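The woman who runs the Bragança language evenings asked me to leave her name out of this, and then talked to me for most of an afternoon, which I took as a sign that she minded the name more than the talking. She poured the tea herself and pushed the sugar bowl at me twice. We were in the kitchen behind her shop, with the radio going low in the next room, and she wanted to begin with her grandmother.

"My grandmother spoke three languages and could write in none of them," she said. "She did her sums with beans on the table. But if you gave her a song, she had it forever. You could ask her for it in her eighties and she would give you every verse, even the boring ones."

The evenings grew out of those songs, in a way. She had come to town with a suitcase, a husband and a notebook of lyrics, and for the first winter she hardly spoke to anyone outside the bakery. Then a neighbor heard her singing on the stairs and asked what the words meant. They sat down with a dictionary, and by April there were enough people in her front room that somebody had to perch on the ironing board. (It held, she told me with some pride, and she still has it.)

These days there are 30 regulars, and they meet upstairs at the Timov reading rooms. There is no textbook. Each person brings one thing they want to be able to say, and the whole group works on it until it comes out easily. 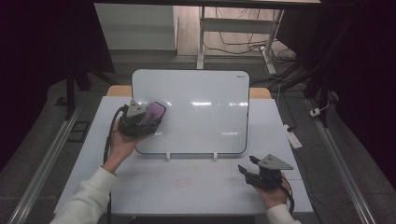

*4 min read · Posted 06/07/2020*

I asked her what sort of things people bring, and she laughed for quite a while before she answered.

"Oh, everything! One man wanted to complain about his landlord, but politely, so that he would still get the heating fixed. A girl wanted to tell her boyfriend's mother that the soup was too salty. We spent a whole evening on that soup. I don't think there is a good way to say it, in any language, but we found four bad ways and everyone went home happy."

She keeps a record of these sentences in a ledger, numbered in green ink, and the latest when I visited was 995. She let me turn the pages while she looked for biscuits. Number 189 was "I would rather walk, thank you, I like the rain." She remembered who had asked for it and why, but she wouldn't tell me.

Grammar comes up when it has to, she said, and otherwise she lets it be. "People apologize to me for their verbs. I tell them, your verbs are fine, come and eat something. If they are still coming in a year, the verbs will have sorted themselves out, or else we'll all be used to them."

I wondered whether she still learned anything herself after so long. She got up to turn off the radio before she answered me.

"Last month I dreamed in the wrong language," she said. "My grandmother was in it, and she understood every word."

Then she wrapped the last of the biscuits in a napkin and made me take them for the bus.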